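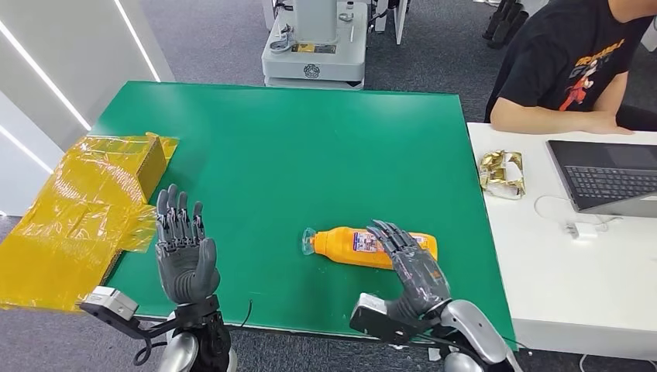 ## Trimstead hobby room: walk-round for November

Filled in by Velimir Petek, starting at the fire door and going clockwise as usual. I've put my comments under each item instead of saving them for the end, as last time the end ran to two pages and I doubt anyone got through it!

### Doors and ways out

- [x] Fire door opens fully with one push
 - Lovely and smooth since the new closer went on. Please do keep the coats off the bar, though, I moved 2 of them this morning.
- [x] Exit sign lit
- [ ] Outside step clear and not slippery
 - Leaves again, and a good thick mat of them. I swept it, but it wants doing every evening until the big lime has finished dropping.

### Electrics

- [x] Sockets firm on the wall, no cracks or scorch marks
- [x] Kettle lead sound
- [ ] Extension leads fully unwound in use
 - The reel by the window was still half wound with the 400 watt heater plugged into it. A small heater, I know, and the room is chilly first thing, but please pull the whole lead off the reel before you switch on.
- [x] Test button on the trip switch works

### Bottles, glues and paints

- [x] Every bottle has a readable label
- [x] Lids on and tight
- [ ] Solvents in the metal cupboard, locked
 - Locked, yes, but the key was in the door. It lives on the hook in the kitchen, left of the tea towels.
- [x] Nothing kept in old drinks bottles
 - Thank you all for this one, it used to be a regular grumble of mine.

### Floor, tables and chairs

- [x] Table legs locked, tops steady
- [ ] Chairs sound
 - 14 good ones. The one with the wobbly back is in the passage with a note tied to it, and if anybody fancies an afternoon with clamps and wood glue, I'd be delighted.
- [x] Floor free of trailing leads and bags

### First aid and fire

- [x] Extinguisher pin in place, needle in the green
- [ ] First aid box full
 - Low on the small plasters, so I've asked Clerville to send a box of 20 with the next order. Eye wash is in date until spring.
- [x] Emergency numbers by the phone

Next walk-round will be before the Irkska evening, when we'll have visitors and I'd like the step looking its best. Keys back to me by 6 pm, please, or through the letterbox if I'm out with the dog.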